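FOOD AND HABIT: AN INTRODUCTION TO KITCHEN MEASURES
Handout 4: Why a cup isn't a cup
Instructor: Wouter Van Beek

Before class: read the first two chapters of the packet. The quiz is short and the packet isn't, so plan accordingly.

1. Where we left off

Last time we got as far as the household scale, and why so many American kitchens never bothered to own one. We said that a recipe is a set of instructions written for a person who already knows how to do it. Old recipes are the worst offenders. "Flour to stiffen." "Butter the size of an egg." "Bake until done," a line that has survived in print to this day and has never helped a single cook.

Today we take up volume. The question for the hour is how a drinking vessel turned into a unit, and what got lost on the way.

2. Three ways to say how much

By weight. Accurate, dull, needs equipment. Bakers love it.

By volume. Fast, cheap, wrong in small ways that add up.

By comparison. The egg of butter, the walnut of lard, the handful of rice. Depends on your hens, your walnuts and your hands. My grandmother's soup was written in handfuls and has been copied out faithfully by four people with four sizes of hand. We own four soups now.

Know these terms for the quiz: dry measure, liquid measure, level, heaped, scant. "Scant" means a little less than full. How much less is between you and your conscience.

3. The flour problem

Flour packs. Spoon it gently into a cup and level it with a knife and you get one amount; drag the same cup through the bag like a backhoe and you get more. The cup is full both times. Anyone who has baked a brick and blamed the oven should sit with this for a minute.

Sugar behaves better. Brown sugar behaves worse, and so the recipe orders you to pack it down, which tells you the writer had been hurt before.

In lab you'll each fill a cup three times and weigh what you get. Do not fix your numbers to match your neighbor's. I can tell.

4. Metric, briefly

A recipe that calls for 500 grams of flour and 300 grams of water has told you nearly everything. The same bread in cups needs a paragraph of explanation and a hopeful tone. Note also that with weights you can halve or double the thing without having to find out what half of 3/4 cup is at six in the morning.

The metric writers aren't saints either. They will give you 400 grams of tomatoes and then ask for "a glass of wine." Whose glass? This is our next section.

5. The cup in the cupboard

Plenty of cooks reach for whatever cup is nearest, and many family recipes were built around one in particular. The recipe says "2 cups," the family means the blue one, and the blue one went to a cousin. Drinking cups come in every size, and a taper makes it worse, as "half full" by height is less than half by volume when the top is wider than the base. Students get this wrong every year, usually with confidence.
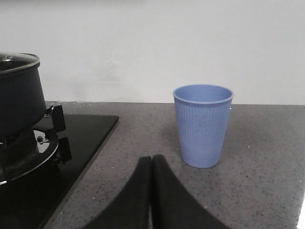
Maribel, in the evening section, wrote in the margin of last year's handout that none of this matters if you use the same cup for everything, because then the whole recipe is in proportion and the size drops out. She's right, up to a point, and I've stolen it for this year. The point is eggs. You can scale the flour and the milk to any cup you please, but the egg arrives in the size the hen chose. The same goes for the pan, and for anything written as "one packet."

6. For discussion

Bring a recipe from home that has at least one measure you can't defend. Handwritten is best, stained is better. Be ready to say who it was written for and what that person already knew.

Quiz covers sections 2 through 5. Aprons for lab, please. Flour travels.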